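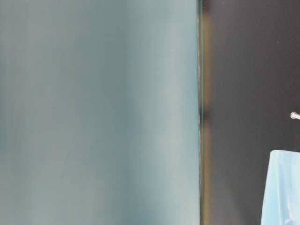
Progress on the Flellgate demonstration work this November is best described as steady, with a limp. The fixed camera remains our weakest link. It is supposed to give the operator an outside view of the job, and sometimes it does. Other times it delivers a wide blur of pale blue-gray with one shiny metal knob poking in from the right, a fine study in color and no help at all to a person trying to steer an arm. We have kept those stretches in the log, marked unusable, and have not billed them as art.

The task itself has not changed since the last report. The operator drives the arm by remote control from the Pekitz console, and every move is recorded so the Navarro software can learn from it. We now have 1082 recorded demonstrations. That includes the bad ones, which we label as bad and keep.
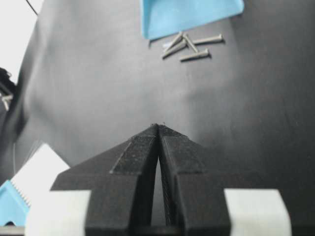

Small screws are still the hard part. They roll, they cross over each other, and they look much alike from the wrist. An operator with a good eye can pick out one end to aim for, but teaching the arm to want the same end is slower going. Obaidul Begum has rewritten the operator notes twice, and the second version is shorter, for which we are all grateful.

Hand guiding was tried for 28 sessions and then dropped. People push the arm the way they would push a stuck drawer, and the arm learned to move like a stuck drawer.

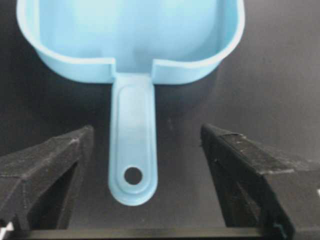 Remote control is slower but cleaner. The main lesson so far is patience on the approach: come down with the fingers open, line up, stop, and only then close. New operators skip the stop. So does the arm, having been taught by new operators.

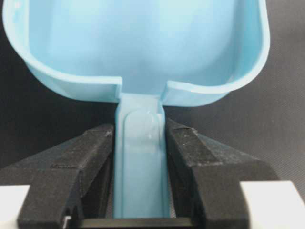
Grip position is the item we would most like to settle before the next payment from Cikivard. Our current rule for the scoop is to take the handle from both sides, with the fingertips just below the bowl. Holding it farther down leaves the bowl more room to tip -- fine when empty, less fine otherwise.

We ask for two things: a replacement for the fixed camera, and two more months of operator time. The camera is the cheaper request, and we would like it first.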